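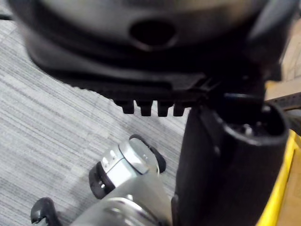 The Slow Chemistry of Hard Water

Most of what goes wrong with a domestic hot water system goes wrong out of sight. A heating element loses efficiency a little at a time, a valve seat collects a crust, a shower head sprays at an odd angle. The usual cause is dissolved calcium and magnesium, picked up as rainwater moves through chalk or limestone on its way to a well or reservoir.

The town of Trasthorpe sits on such ground. Its supply comes from a chalk aquifer and measures 34 grains of hardness per gallon at the pumping station, well past the point at which water is classed as very hard. Brituvport, on the coast, draws from an upland reservoir and measures 2. The two towns buy similar appliances, pay similar rates for electricity, and have different experiences of both.

The chemistry is simple to state. Rain absorbs carbon dioxide from the air and from soil, forming a weak acid. The acid dissolves calcium carbonate in the rock and carries it as calcium bicarbonate, which stays in solution while the water is cold. Heating reverses the reaction. Carbon dioxide leaves as gas, and calcium carbonate comes out of solution as a solid. It prefers to form on surfaces, and it prefers hot ones.

Unlike most salts, calcium carbonate becomes less soluble as temperature rises. A pan of sugar water deposits its sugar as it cools. Hard water deposits its scale at the hottest point in the system, usually the metal sheath of the heating element. The deposit conducts heat poorly, so the metal beneath must run hotter to deliver the same power to the water. The higher surface temperature speeds up further deposition.

Thermostat setting therefore matters more than most owners assume. Scale forms slowly in lukewarm water and much faster above 140 degrees Fahrenheit. Turning a storage heater down to 120 reduces the deposit considerably, but there is a conflict with hygiene. Legionella bacteria can survive and multiply in tanks kept too cool, and local codes may require a higher storage temperature with a mixing valve at the outlet. Owners should check the rule that applies to their building before changing a setting.

The established remedy is ion exchange. Water passes through a bed of resin beads loaded with sodium. The resin has a stronger affinity for calcium and magnesium, so it takes them up and releases sodium in their place. When the bed is saturated, a brine flush drives the hardness minerals to the drain and reloads the resin. The process is reliable and easy to verify with a test strip. It also consumes salt, produces a chloride discharge, and adds sodium to the finished water. Many installers leave the kitchen cold tap on an unsoftened line.

Sizing is where residential installations most often fail. Capacity is rated in grains removed between regenerations, and the required figure is daily water use multiplied by hardness, multiplied by the days between cycles. A unit rated at 32 thousand grains is adequate for a small household on moderately hard water. In Trasthorpe the same unit would need to regenerate every few days for a family, with a matching appetite for salt. The Kistum, a twin-tank design common in the district, keeps one bed in service while the other is flushed. It costs more and takes up twice the floor space.

Alternatives are harder to assess. Template-assisted crystallization uses a treated medium on which microscopic crystals form and then break free, remaining suspended instead of attaching to pipe walls. The water is still hard by any test, which makes performance difficult for an owner to confirm. Magnetic and electronic devices clamped to the outside of a pipe have a long sales history and an inconsistent record in controlled trials.

Where treatment is not practical, maintenance is the fallback. The Rønning housing cooperative, on the east side of Trasthorpe, has no room for softeners in its utility closets. Each September it isolates its storage heaters, drains them, and circulates a citric acid solution through the tanks. Citric acid is slower than hydrochloric acid but less aggressive toward brass and copper. Anode rods are pulled and inspected at the same visit, and any rod worn down to its core wire is replaced before the tank is refilled.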